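Ritden 卓上アーム組立キット(共同工房向け)

製品情報　／　構成品　／　設置条件　／　組立　／　利用者の声　／　保守部品

概要

Ritden 卓上アーム組立キットは、個人の作業室および共同工房における製作を前提として設計された、多関節アームの組立用製品です。関節ごとにサーボユニットを連結する構造を採用し、一般的な手工具により組立、分解、再調整を行うことができます。完成品としての出荷は行っておりません。購入者ご自身による組立を通じて、機構、配線および制御の各工程を習得していただくことを目的としています。

本ページでは、製品の仕様に加え、共同工房 Pillis における製作の記録から、設置と調整に関する事項を抜粋して掲載します。Pillis では、利用者が共用の作業台にアームを据え付け、小物の把持と容器への移載を課題として製作を進めています。

主な仕様

可搬質量：500 g(グリッパ先端、静止時)
基部取付穴間隔：116 mm
グリッパ：二指式(指部は交換可能)
制御：付属制御基板および USB 接続による外部制御
電源：専用 AC アダプタ(付属)
設置方法：天板へのクランプ固定またはボルト固定
組立説明書：日本語、全 117 ページ

可搬質量は、腕を前方へ伸ばした姿勢では低下します。姿勢別の許容値は説明書の付表をご参照ください。

構成品

基部ユニット、肩関節ユニット、上腕リンク、前腕リンク、手首ユニット、グリッパ、制御基板、接続ケーブル一式、固定用金具、ねじ類、AC アダプタ、組立説明書。

撮影用のカメラ、カメラ支持具および作業対象物の容器は、本製品には含まれません。カメラ支持具については、天板に固定できるグースネック型のものを推奨いたします。対応品として Fleremo のクランプ式スタンドを取り扱っておりますので、別売品の項をご確認ください。

設置条件

設置面は水平で、アームの加減速によって揺れない天板を選定してください。脚部に車輪を備えた机を使用する場合は、必ず車輪を固定し、固定後に天板を手で押して動きがないことを確認してください。折り畳み式の机への設置は推奨いたしません。

基部は天板の端に寄せて取り付けることができます。その場合、ケーブルは基部の後方へまとめて逃がし、旋回範囲に入らないよう結束してください。結束の間隔は任意ですが、肩関節に最も近い位置には必ず余長を設けてください。余長が不足すると、旋回端でコネクタに引張荷重がかかります。
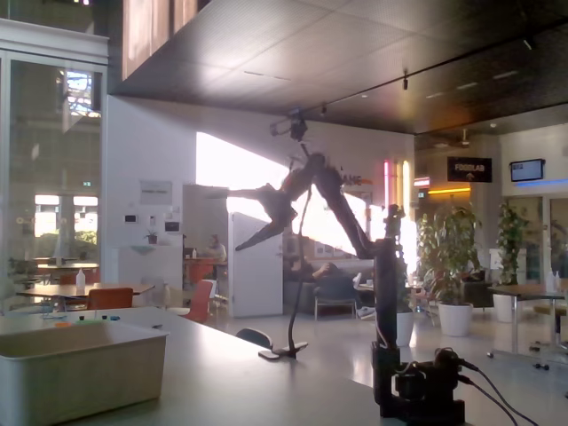
カメラを併用する場合は、アームの全可動範囲を低速で一巡させ、支持具との干渉がないことを確認したのちに本固定を行います。グースネック型の支持具は角度の自由度が高い反面、天板に触れた際の振動がカメラへ伝わりやすい傾向があります。Pillis の製作記録では、支持具のクランプを増し締めし、首の部分の曲げをできるだけ緩やかにすることで、画像のぶれが許容範囲に収まったと報告されています。

採光についても配慮が必要です。窓や開口部を背にした配置では、カメラの自動露出が背景側に引かれ、対象物の色の判別が不安定になることがあります。次のいずれかの対策を講じてください。

・露出を手動で固定する
・カメラの光軸を下向きに調整し、背景が画角に入る割合を減らす
・アームと支持具の配置を左右で入れ替える
・作業時間帯を変更する

Pillis では午前 9 時の段階で一度露出を合わせ、日差しの向きが変わる昼過ぎに再度合わせる運用としています。曇天の日は再調整を省略しても差し支えなかったとのことです。

組立の手順(要約)

組立は基部から先端に向かって進めます。各サーボユニットには出荷時に識別番号が書き込まれておりませんので、連結の前に一台ずつ制御基板に接続し、番号を設定してください。すべてを連結したあとに設定を行うと、同一番号のユニットが同時に応答し、設定に失敗します。本件はお問い合わせの多い事項ですので、特にご注意願います。

番号の設定後、各ユニットを原点位置に合わせ、ホーンを取り付けます。ホーンの歯は一山ずれた状態でも組み付けが可能な形状となっているため、刻印の一致を目視で確認してください。上腕リンクと前腕リンクは外形が似ておりますが、ねじ穴の配置が異なります。

グリッパの取付は最後に行います。指先の閉じ具合は、手首ユニット側面の調整ねじで変更できます。締め込みすぎた状態で通電するとサーボユニットの保護機能が働き、トルクが遮断されます。遮断された場合は電源を切り、ねじを半回転戻してから再投入してください。

初回通電時には、アームの可動範囲に手や顔を近づけず、電源スイッチにすぐ手が届く位置で操作してください。トルクが遮断されるとアームは自重で下降します。停止操作の際は、周囲の利用者にも声をかけるようお願いいたします。

把持課題の設定例

共同工房における最初の課題としては、天板上に置いた小さな立方体を把持し、口の広い容器へ移す動作が適しています。対象物は角が明瞭で、天板と色の差が大きいものを選定すると、目視でも画像でも位置の確認が容易になります。白い天板に対しては、橙、緑、青などの色が扱いやすい組み合わせです。

教示にあたっては、まず対象物の真上に接近点を設け、そこから垂直に下降させてください。斜め方向から接近させると、指先が対象物の上端に触れ、位置がずれることがあります。容器側の接近点は、容器の縁より十分に高い位置に設定します。縁の高さを測らずに設定した事例では、前腕の下面が縁に接触し、容器ごと移動する結果となりました。

一連の動作が安定したのち、対象物の置き場所を少しずつ変え、把持できる範囲を記録してください。記録用紙の様式は説明書の巻末にあります。 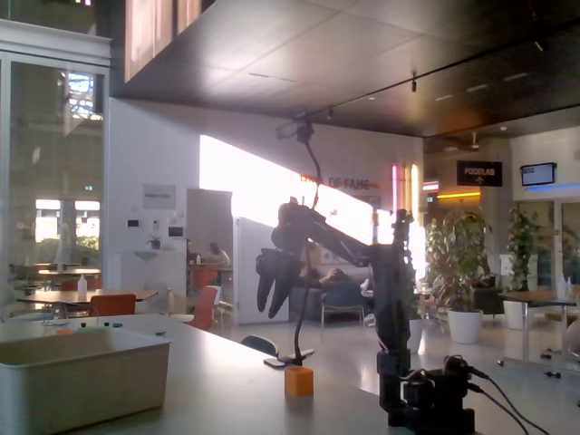 Urmila Rawat 氏からは、接近点を一つ追加しただけで立方体を倒す回数が目に見えて減ったものの、前腕を伸ばした位置では依然として指先が下がり気味であり、説明書の補正表をもう一段細かくしてほしいとの意見が寄せられました。同氏はあわせて、補正表の見出しに用いている角度の符号が本文の図と逆に読める点を指摘しています。

ご指摘を受け、補正表は次回改訂時に姿勢の区分を追加し、符号の表記を本文に統一いたします。改訂版は 5 月に公開する予定です。それまでの間は、伸展側の教示点を個別に上方へ修正してご使用ください。

利用者の声

Harsh Malhotra 氏
「番号の設定で半日を費やしました。説明書の該当箇所は、巻頭に移していただくのがよいと思います。機構の精度には満足しています。」

Shivam Sandhu 氏
「指部を自作のものに交換しました。取付穴の寸法図が公開されているため、設計は容易でした。ただし付属のねじは短く、別途用意が必要でした。」

Ilídio Marinho 氏
「共用の机で使うため、毎回取り外して棚に戻しています。クランプ固定での再現性は良好ですが、取り外しのたびに原点の確認が要ります。」

保守および交換部品

サーボユニット、ホーン、接続ケーブルおよびグリッパの指部は、単品での供給が可能です。歯車部の摩耗により異音が生じた場合は、当該ユニットの使用を中止し、交換を行ってください。ユニット内部の分解は保証の対象外となります。

接続ケーブルは消耗品として扱っております。被覆の傷、コネクタの緩み、曲げ癖が認められた場合は、動作に支障がなくとも早期の交換を推奨いたします。

別売品

・Fleremo クランプ式グースネックスタンド(カメラ用)
・Saxena ボルト固定用ベースプレート(取付穴間隔 116 mm 対応)
・交換用指部(標準形、先細形)
・延長ケーブル

ベースプレートを使用する場合、天板への穴あけ加工が必要となります。共同工房の備品に加工を施す際は、事前に施設の管理者の許可を得てください。

お問い合わせ

技術的なご質問は、製品番号、使用中の制御ソフトウェアの版、症状が生じた姿勢をご記入のうえ、製品サポート窓口(担当：Kamlesh Joshi)までお寄せください。金曜日の午後に受け付けたお問い合わせへの回答は、翌営業週となります。

関連文書：組立説明書　／　寸法図　／　姿勢別許容質量表　／　補正表(現行版)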